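工单 211:腕部视角下夹爪被前臂挡住,抓取时有时无

项目:Trolirik(桌面分拣,仿真部分)
地点:Ondalo 共享工坊,后间工作站
提交人:Quyên Ông
处理人:Selma Omerović
抄送:Urszula Makowska、Omolara Ibrahim
状态:已定位,遗留 2 项

## 现象

十月份换了桌面场景之后,抓小盒子的任务开始不稳定。同一个脚本,同一个初始姿态,有时能把盒子抬起来放到垫子上,有时夹爪合上了,盒子还留在桌面。控制台没有红字,只在合爪之后偶尔出现一条警告:

```
[grasp] contact lost on finger_2, step 882
```

我一开始没当回事,重跑就过了。周一晚上连着跑,失败的次数多到没法再算偶然,所以开单。

复现方法:

1. 拉最新的 `trolirik-scene` 分支
2. 加载 `table_wood.yaml`
3. 跑 `pick_box.py`,不加任何参数
4. 看日志里有没有上面那条警告

换回旧场景(灰色平面,没有杂物)问题就不出现。

## 环境

- 仿真机是工坊那台旧工作站,显卡驱动没动过
- 物理步长 2 毫秒,渲染和物理分开跑
- 臂的模型用的是仓库里自带的那份,网格没有改过
- 夹爪控制走 Sowa,这是 Urszula 写的小中间层,负责把“开”“合”“保持”翻译成关节目标
- 固定相机一台,位置写在场景文件里

## 处理记录

**Selma:** 先查最便宜的。摩擦系数在两个场景文件里是一样的,盒子质量也一样。我把新场景里的其他东西全删了,只留桌子和盒子,问题还在。所以跟杂物没关系。

**Quyên:** 桌子高度呢?新桌子的模型是从 Aswood 那个旧项目里拿过来的,当时是给另一套坐标用的。

**Selma:** 看了。桌面的视觉网格和碰撞体差 4 毫米,碰撞体偏低。盒子落下去以后,看着像陷进木板里一点。脚本里的下探高度是按视觉桌面写死的,所以手指夹到的位置比预期高,只夹住盒子上沿。有时候够,有时候不够。

**Quyên:** 那为什么同样的初始姿态结果不一样?

**Selma:** 盒子生成时离碰撞体有一小段距离,会掉下来弹一下。物理和渲染分开跑,脚本开始动的时刻跟盒子停稳的时刻对不齐。我在生成后加了一段等待:

```python
sim.settle(body="box", lin_tol=1e-4, max_steps=400)
```

加完之后结果每次一样了,不过是每次都失败。我觉得这算进展。

**Urszula:** Sowa 这边也有一个问题。“合”的目标宽度写的是零,力上限给得很小,这是以前夹海绵块时留下的。夹硬盒子的话,手指碰到以后几乎没有余量,一抬就滑。我改成按物体类型读参数,提交在 `sowa/grip-profile`。海绵块的旧值保留,默认值换成硬物。

**Selma:** 合并了。碰撞体也对齐了,下探高度改成从桌面碰撞体读取,不再写死。连跑一组,抓取全过,警告没有再出现。

**Quyên:** 我这边拉下来跑,抓取过了,但是成功判定还是报失败。附件里的视频显示盒子跟着夹爪走的,判定程序说没看到。

**Omolara:** 判定是我写的,它不看物理状态,只看固定相机的画面:在夹爪下方裁一块区域,找盒子正面的蓝白配色。我当时这么写是想以后搬到真臂上也能用,真臂上拿不到盒子的真实位姿。你把相机导出的画面发一张过来。

**Quyên:** 发了,从相机直接导出,没裁剪。
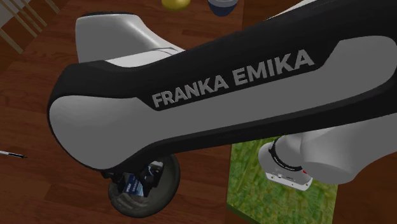 **Omolara:** 判定程序的裁剪框是按旧相机位置算的,旧位置在侧面偏远处,手臂再怎么转,前臂也不会压到夹爪上面。换场景时相机参数跟着 Aswood 的桌子一起被覆盖了,现在离臂太近,视线被臂本身占掉一大半。按这个画面看,带 FRANKA EMIKA 字样的那节连杆从左侧斜着伸到右上角,蓝白色的小盒子缩在法兰中间,大部分在连杆的阴影里,我的颜色阈值在这么暗的地方根本过不了。绿色垫子倒是光照均匀,可它在右下,程序不看那边。调阈值能让这一张通过,换个姿态又会坏,我不打算调。

**Selma:** 同意,动相机。把旧的外参抄回来行不行?

**Omolara:** 不能直接抄,新桌子的原点不一样。我先按桌角重新算一遍,再往外退,抬高一点。要求是抓取、抬起、放下三个阶段夹爪指尖都不被连杆挡住。我写了个小检查,从相机往两个指尖各发一条射线,先碰到臂的其他部件就算遮挡:

```python
for tip in ("finger_1_tip", "finger_2_tip"):
 hit = sim.raycast(cam.pos, link_pos(tip))
 if hit.body not in OK_BODIES:
 report(step, tip, hit.body)
```

拿现在的相机跑了一遍,抬起阶段几乎每一步都报。

**Quyên:** `OK_BODIES` 里有盒子吗?盒子夹在中间,射线会先打到它。

**Omolara:** 没有,漏了。手指和盒子都加进去了。重跑之后抬起阶段还是报,挡住视线的主要是前臂那节。

**Selma:** 相机挪完了吗?

**Omolara:** 挪完了,推到 `cam-refit`。三个阶段里只剩放下的最后一小段有遮挡,被夹爪自己的外壳挡的,时间很短。判定改成连续几帧里有一帧看到就算,不再要求每帧都看到。

**Quyên:** 拉下来跑过了。抓取过,判定过。我故意把夹爪力调回旧值,盒子滑掉,判定报失败,这也对。

## 原因汇总

- 桌面碰撞体与视觉网格高度不一致,下探高度写死在脚本里
- 盒子没有停稳就开始动作,造成结果时好时坏
- Sowa 的合爪参数沿用海绵块的设置
- 相机外参在换场景时被覆盖,前臂挡住夹爪,画面判定误报失败

前三条影响抓取本身,最后一条只影响判定。最初两种失败混在一起报,日志里看不出区别,所以绕了一圈。现在日志分开写,`grasp` 和 `judge` 各有各的前缀。

## 改动

| 分支 | 内容 | 谁 |
|---|---|---|
| `table-collision` | 碰撞体对齐,下探高度改为读取 | Selma |
| `sowa/grip-profile` | 按物体类型读夹爪参数 | Urszula |
| `cam-refit` | 相机位置、遮挡检查、判定逻辑 | Omolara |

三个分支都已合并。本地有旧缓存的,先删 `cache/scene` 再跑,否则会继续用旧碰撞体。Irena Ziółkowski 那台笔记本就碰到了这个情况,删掉缓存后正常。

## 遗留

- [ ] 场景文件里相机和桌子应该拆成两个文件,以后换桌子不会带走相机参数。Quyên 来做。
- [ ] 遮挡检查目前要手动跑,准备挂到每次提交的测试里。Omolara 说要先看它会拖慢多少。

**Urszula:** 补一条,Sowa 的参数文件里单位写的是牛,界面上显示的却是百分比,改参数的时候看文件,别看界面。界面我下周改,另开工单。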